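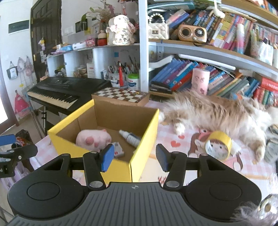 Shop update – new courier and stock changes

Quick one from me this morning. I've moved all the domestic orders over to Trarov, so if your tracking link looks different, that's why. Old links still work for anything sent before the switch in April.

I also finished the stock count (finally!) and there are 1,957 items listed now, with 1,011 of them ready to ship from the Brakenard unit. The rest come out of Humodport and can take up to 18 days. I know that's slow – I'm working on it.

Two payment bugs are still on my list. If checkout hangs on you, refresh once and try again, then drop me an email if it's still stuck and I'll put your order through by hand.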